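Re: [tarngate-net] Fixed wireless at the Tarngate end, anyone on it yet?

On 2nd November, Trefor Rees wrote:
> Has anyone past the bridge switched over to the Grikent fixed
> wireless? We're still on the old copper line and it drops out
> whenever the wind gets up. I'm told you need line of sight to the
> Haddadin tower, and there's a row of gums between me and it.
> Also, is the modem they supply any good or should I bring my own?
>
> Trefor

Hi Trefor and all,

Yes, we've been on it since June and I'm so glad we changed! The copper was giving us 5 megabits on a good evening, and now I've got the kids streaming in one room while I'm on a video call in the other and I don't even notice. I've been wanting to rave to someone who'd care, so thanks for asking.

The gums may not be as bad as you think. We've got a couple of big ones in the way too, and the installer went up on the roof with a signal meter and tried the antenna at both ends of the ridge before he drilled anything. The western end was miles better (don't ask me why, it looks straight into a branch). Ask them to test a few spots, and if they say no at the gutter, get them to try a taller mast.

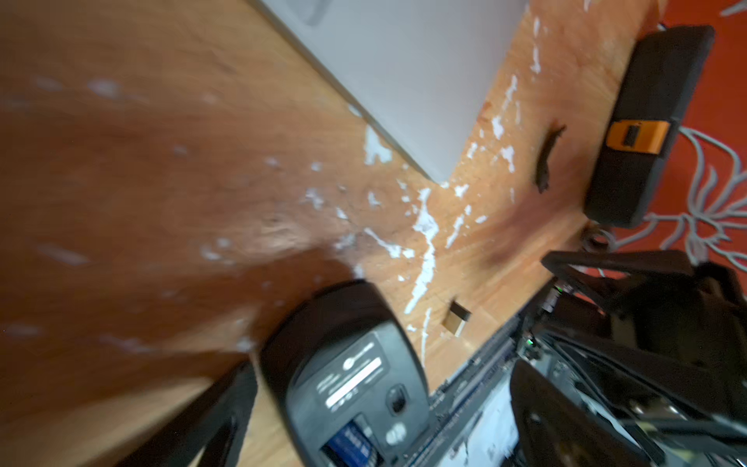
Posted by Hanan Mansour to tarngate-net

As for the modem, the one they hand out is fine as a modem but the wifi on it is pretty weak. I put it in bridge mode and run my old Zollutano router behind it, and that reaches all the way out to the shed. Bridge mode is under Advanced, then WAN, and you'll have to reboot both boxes afterwards. Write down the login from the sticker first, it's tiny.

One thing to watch: you share the tower, so it does slow down after dinner. I ran a test just now and got 533 down at the router's own speed page, which can't be right, so I'd say that's only measuring my local network, ha. A proper test from the laptop gives around a tenth of that. Still brilliant compared with before!

Happy for you to come over and try it on your own laptop if you like. Any evening but choir night.

Cheers,
Hanan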